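Good Practice at the Table: Hand-Held Gripper Work
Gallery page, Irkik Workshop
Text by Behrouz Babaei. Rules checked by Ehsan Ghasemi.

Home | Rules | Galleries | Contact

This page belongs to our table rules, which you can find under "Rules" in the menu. The rules are a long text, and new people told us in March that they read it one time and after that they remember only half. So I made this gallery, with a few lines next to each picture. The lines are taken from the rules, but I wrote them in shorter words. When this page and the rules do not agree, please follow the rules and write to me.

The task on this page is the toothbrush task. In our task list it is number 21, under the name "Ender". It uses small bathroom things: a toothbrush, a tube of toothpaste and something to put them in. Everybody thinks it is an easy task, and it is the one where we get the most questions.

1. Two hands, one object each

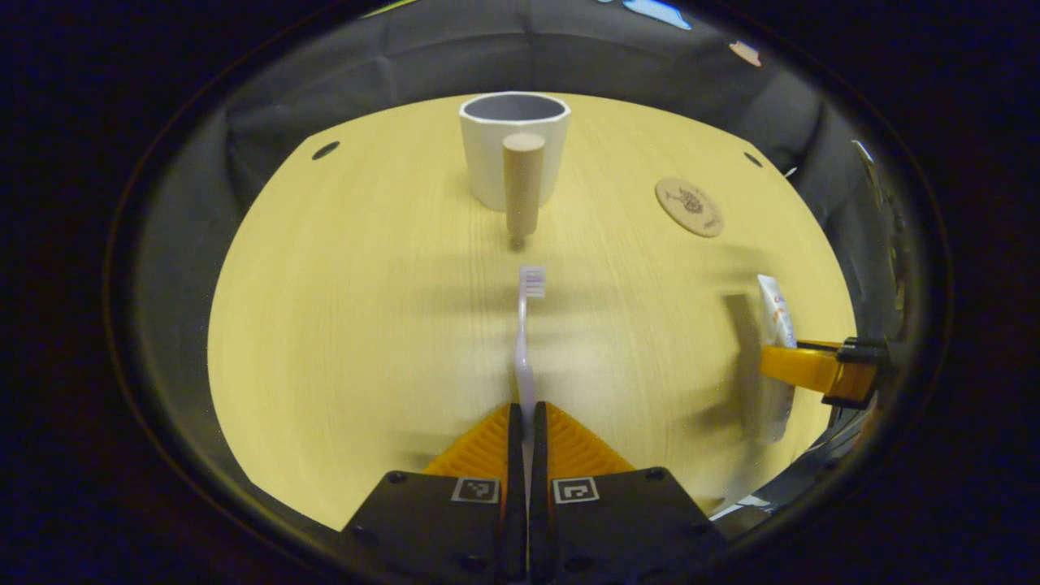 When a person works with two grippers, each gripper takes care of one object until this object is at rest. We do not pass things from one gripper to the other in the air, except in tasks where passing is the task. If both hands want to go to the same place, the left hand goes first and the right hand waits over the table. It does not matter much which one is first, but it must be the same every time, and for us it is left.

Please hold a toothbrush by the handle, never by the bristles. Close the fingers slowly until the pads touch on both sides, then a little more. Some people press very hard because they are afraid to drop it. A thin handle turns in the pads when you press too hard, and then the brush comes to the cup at a wrong angle.

The markers on the fingers must stay clean and flat. Look at them before you start, not only when the software complains. If one corner of a marker is lifted, stop and change the marker. Do not press it down with your thumb and continue. (I did this myself, and we had to repeat 13 recordings on a Sunday.)

2. Letting go and moving away
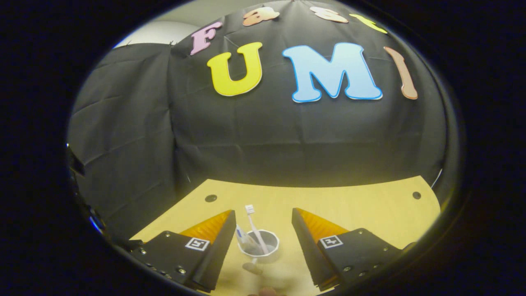
Letting go is a step of its own in our rules, with its own number (rule 9). First the object must stand or lean without help. Then open the fingers fully, wait one breath, and move back along the same way you came in. Moving out to the side is the most common mistake. The finger catches the rim and the cup falls over with everything inside.

If the cup falls, do not catch it with your free hand. Let it lie, finish the recording, and write "fall" in the notes. We keep these recordings in a separate folder. Ehsan does not want them deleted, and after some discussion I agree with him.

Do not correct the position after you let go. When the tube leans in a way you do not like, it stays like this. A second touch is a new action and makes the recording difficult to label. For the next recording you can of course put it better.

3. The table and what is around it

Before the first recording of the day, wipe the table with a dry cloth. Spray leaves a shine which stays for a long time. The cloth behind the table should hang down to the table or lower, and folds are allowed. We had a rule against folds in the old version and removed it, it cost too much time with the iron.

Extra objects can stay on the table if they are on the task sheet. Objects that are not on the sheet go in the box under the bench. Drinks go on the shelf near the door, also if the bottle is closed.

Lamps: please do not change the lamp settings between two recordings of the same task. If a lamp fails, write down the time and start a new set.

4. Notes

Every set gets one line in the notebook: task number, your initials, which hand went first, and falls if there were any. The last set in the old notebook was number 747, so the new one starts from the next number. Please do not begin again from one.

Other galleries: Folding cloth (Lumenta table) | Opening jars (Grornus table) | Cables and plugs

Questions about the rules go to Ehsan Ghasemi. Spelling mistakes and broken links go to me, Behrouz.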